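November, late evening. Sourdough notes, batch 19.

Right, the rye starter is back from the dead! I left it in the workshop fridge for most of October and it had gone grey on top, but two feeds and a warm shelf sorted it out. Today's mix was 245 g of white flour and 119 g of the Plonik rye — the coarse one, not the fine stuff I moaned about last time. Water went in at 38 degrees, a touch warmer than I meant (kettle, impatience, the usual).

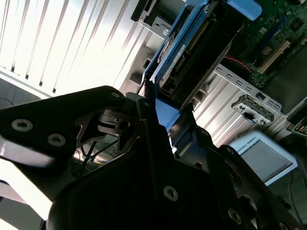
A reply in the margin of the last batch says that coarse rye drinks far more than you'd think, and that I should hold the salt back half an hour and see how the dough feels before adding any more flour. I did hold it back this time and it was much nicer to fold, stretchy and hardly sticking to my hands.

Bulk rise was slow to start and then went mad after tea. Shaped it too loosely again, so it spread in the tin a bit. Crust lovely, crumb tight at the bottom. I still think the Wegener tin runs hot on one side, must turn it halfway.

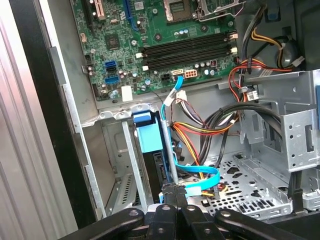 Motherboard in the open case, memory slots empty.

Next time: cooler water, tighter shaping, and try the seeds. Rest of the Plonik bag is in the blue tub, help yourselves but leave me enough for batch 20.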